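Flutham Workspace Review
Furniture and Fittings: Tulura Adjustable Work Stool

The Tulura stool is sold as a single seat for both sitting and half-standing work. It has a round padded seat, a gas lift, a foot ring and a five-armed base on fixed feet. The list price at the time of purchase was $304, delivered flat in one carton. Flutham bought seven for its shared workrooms and kept them in daily use for 11 weeks before this review was prepared.

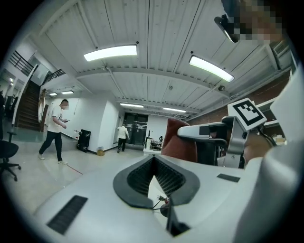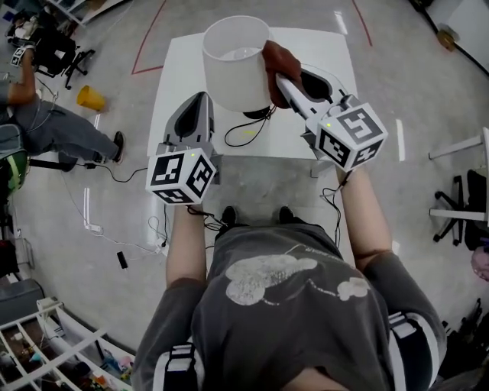
Is the Tulura stool suitable for a full working day?
It is suitable for a full day only when users change position often. For long periods of seated desk work, a chair with a back remains the better choice.

Assembly

The carton holds the seat, the lift, the foot ring, the base, five feet and one hex key. The printed guide consists of drawings with very little text. Most of the steps are plain, but the drawing for the foot ring does not show clearly which side faces up. Two of our stools were first put together with the ring upside down and had to be taken apart again. A ring fitted this way will hold when pressed by hand and then slip under a person's weight. Buyers should check that the raised lip faces the seat.

After the first stool, staff were able to finish each one in 13 minutes. The supplied key is short and uncomfortable to turn. A longer key of the same size makes the work much easier.

Comfort

The seat padding is firm. Users who tried the stool for a few minutes tended to call it hard, while those who used it over several weeks had fewer complaints. The front edge slopes down slightly, and this takes pressure off the back of the legs when the seat is raised. At the lowest setting the slope is less welcome, and shorter users reported sliding forward.

The foot ring is wide enough for both feet and has a ribbed surface. It moves with the seat when the height is changed, so users do not have to reset it each time. We consider this the best feature of the design.

There is no back support, and none is offered as an extra.

Height and stability

The lift lever sits under the right side of the seat. It can be reached without leaning and returns cleanly when released. The seat rises slowly and smoothly. Going down is less well controlled, and a heavier user may drop the last part of the travel faster than expected.

The base is wide for its type. None of the seven stools tipped during the test period. The arms do reach past the edge of the seat by a noticeable amount, and people walking by caught their shoes on them more than once. In a narrow aisle this should be taken into account before ordering.

On hard floors the fixed feet grip well. On carpet the stool is difficult to slide and must be lifted. Casters are listed as a separate item, but they were not in stock when we ordered, and we have not tested them.

Cleaning and wear

The seat cover wipes clean with a damp cloth and mild soap. Ink from a ballpoint pen left a faint mark that could not be removed. The seams show no opening so far. One foot came loose in the second month and was tightened by hand. The paint on the foot rings has begun to wear through where shoes rest, and bare metal now shows on four of them. This does not affect use, though it is early for a product at this price.

Comparison with other models

The Flukberg stool, which these replaced, costs less and weighs less. Its foot ring is fixed to the base and is of little use to shorter people once the seat is raised. Its cover is also a woven cloth that holds stains.

The Morikawa model has a thicker seat and a small back rest. It was the more comfortable of the three for seated work, but it does not rise high enough for a standing-height bench. Departments that work only at desk height should consider it first.

Service

One lift arrived with a sticking lever. The seller asked for a photograph and an order number and sent a new part, without charge, within the same week. The old part did not have to be returned. The warranty covers the lift and base for five years and the cover for one. It excludes wear to paint.

Rating

Assembly: fair
Comfort: good
Stability: very good
Finish: fair
Value: good

The stool is recommended for rooms with high benches and mixed users. A further note on the casters will be added once a set has been received.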